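Section 4: Hanging and setting up the board

Read this bit before you drill. Covers the Tudeck framed cork board, the one without the shelf. If you got the shelf version, the wall part is the same but go to Section 5 for the brackets.

What you need

Drill, level, pencil, painter's tape. Screwdriver, not a power driver for the last turns. Wall plugs are in the bag. The bag plugs are for drywall only. Brick or plaster, buy your own, the Storell ones fit.

CAUTION: Check for wires and pipes. Light switch directly above or below your spot means there's probably a cable running up the wall. Move over.

Before the wall

1. Unpack and lay flat, cork side up. Leave it in the room overnight. Cork moves a bit when it goes from a cold garage to a heated house, and October deliveries are the worst for this.

2. Peel the film off the cork if yours has one. Some batches don't. Tiny bits of another color in the cork are normal, not a fault.

3. Stick a note or two on and leave them while you do the rest. If they curl off, wipe the cork with a dry cloth and try again. No spray, no polish. 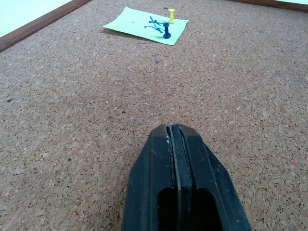 4. Turn it over and find the hangers. They should be tight. If one wiggles, tighten by hand.

Marking and drilling

5. Pick the height. Middle of the board at eye level for whoever uses it most. Kids use it, go lower.

6. Tape across the back from hanger to hanger, poke a pencil through at each hole, peel the tape off, put it on the wall. Level it. Now you have your marks. Quicker then measuring and you can't get it backward.

7. Drill. Depth of the plug plus a hair. Plug should sit flush. If it spins, the hole is too big, so move the whole thing up a little and start over.

8. Screws in, leave 4 mm sticking out. Hang the board. Push down gently. It should drop and catch.

NOTE: Board rocks? One screw is out too far. Half a turn at a time.

CAUTION: Max load for the hangers is up to 25 pounds on the supplied plugs. That's the board plus everything on it. Don't hang bags or coats off the frame.

Laying out the board

Worth ten minutes. Most boards turn into a pile of takeout menus by Saturday because there was no plan.

Put dated stuff on the left, keep-forever stuff on the right, leave the middle open for quick notes. One note, one thing. Write big enough to read from the doorway. 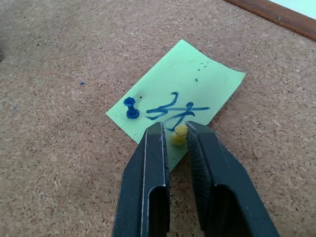
A reader of the last edition wrote in to say left-to-right never worked at their place, they go top to bottom with today at the top, and the old notes come off when they reach the bottom edge. Fine too. Pick one and stick to it.

Pins or sticky notes? Both work. Pins go in at a slight downward angle and hold better that way. Anything heavier than a postcard gets two pins. Sticky notes are easier on the cork but dust kills them, so put fresh ones up every week or so.
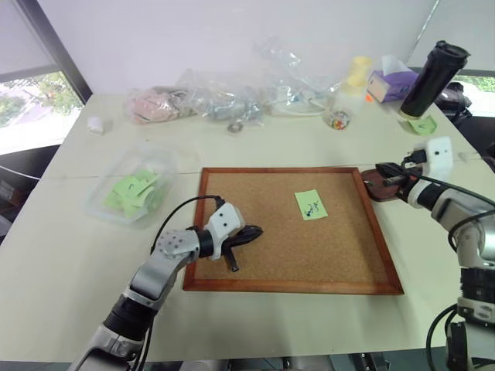 For heavier paper, calendars mostly, use the Drekell flat clips over the top of the frame. Don't staple. Staples tear the cork coming out and the waranty doesn't cover it.

Pin holes close up by themselves for the most part. Bad spots, press with your thumb and rub in a circle.

Care

Dust with a soft brush, monthly is plenty. Keep it away from the stove and out of bathrooms. Direct sun will fade the cork, and the part under your calendar won't match.

Check the screws every 6 months. More if it's near a door that slams.

Moving notes around: lift from the sticky edge, slowly. Pull from the bottom and they curl.
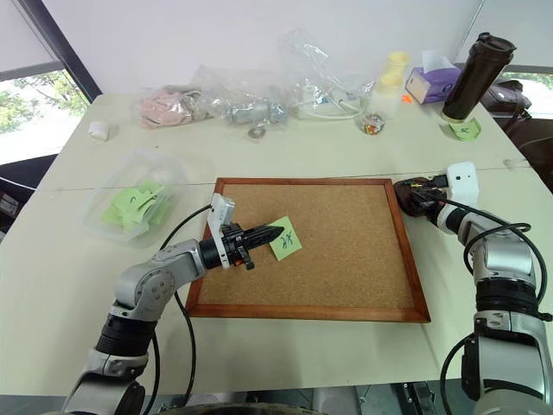

Fig. 4. Green note and framed cork board.

Replacement plugs and hangers are in the parts list at the back, order number 600. Have the label off the box ready when you order.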